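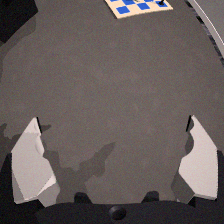
If you've been a member of the makers' shed at Plellenlow for any length of time, you'll know that the question comes up every winter, usually while someone is drying mugs. When is a machine going to do this for us? I've been promising an answer for the newsletter since December, and now that it's Mar 20, 2019 and the tea towels are still being wrung out by hand, I suppose I'd better write it.

The short answer is not yet, and not for a good while, but I've come away more cheerful about it than I expected to be. (The long answer takes up the rest of the page, so put the kettle on.)

Most of what I know comes from a small outfit called Telton, who were kind enough to let me pester them over several visits. They have 2 arms bolted to benches and a great deal of computer time, and the computer time is where the real work gets done. Before an arm is trusted with a real cup or a real spoon, it practises in a simulated world, on a plain grey tabletop with a few things set out on it - a blue and cream checked mat, say, up at the far end and well out of reach of the open fingers. The view looks out past the gripper, so you get those two big pale fingers with their thin black strips near the tips, and then a long stretch of bare table before anything interesting starts. I found it oddly peaceful to look at, a bit like sitting at the end of a very long breakfast table waiting for the toast to come down.

What surprised me was how much of a chore is simply getting to it. You and I reach across a table without a thought. We know where our elbow is, we know the mat is flat and that whatever's standing on it is not, and we slow down at the end so as not to knock it flying. A machine has to be taught every bit of that, and then taught it again when the light changes colour or the mat gets nudged round on an angle. Even its own shadow can be a nuisance, falling in ragged patches across the very bit of table it's trying to make sense of. I have three grandchildren and I recognised the stage immediately.

On the day I had the most time to sit and watch, Telton ran 2,504 practice goes at one tidying job, all in simulation, and were very pleased with how it had come along. Then they moved it over to a real arm with a real bench and gave it 18 tries. I won't give you the score, partly because I was asked not to and partly because it depends so much on what you call a success. One spoon ended up exactly where it was wanted, but upside down. Would you count that? I would, in my kitchen. They wouldn't.

The shop floor is further along, as those of you who worked at Zivance before it moved will remember. If the same part arrives in the same place, facing the same way, a machine will pick it up all day and never ask for smoko. The trouble with a house is that nothing arrives the same way twice. I counted the things on my own kitchen bench when I got home, purely for this article, and stopped at 92, which included a tyre gauge and a single gumboot insole. I wouldn't wish that on any arm, however well it's practised.

Folding is harder again. Cloth won't hold still and it never has the same shape for long, and I gather that people who specialise in it go a little grey early. Wiping a bench sounds easy until you remember that you have to press, but not too hard, and notice what you missed, and go back for it. Washing up has all of these troubles at once, with soap.

Still, I'd encourage you to keep an open mind. I have a neighbour with bad wrists who would give a great deal for something that could lift a pot lid and put it down again safely, and that seems to me a far more sensible thing to hope for than a metal butler. If a slow, careful arm could manage a few little jobs like that in the next while, there are plenty of people in this district who'd be glad of it, and they wouldn't mind one bit how long it took.

For those wanting to read further, there's a Mac Suibhne booklet on grippers in the shed library, on the shelf beside the lathe manuals. Please sign it out in the exercise book. The last copy wandered off, and I'd very much like to finish the chapter on fingertips.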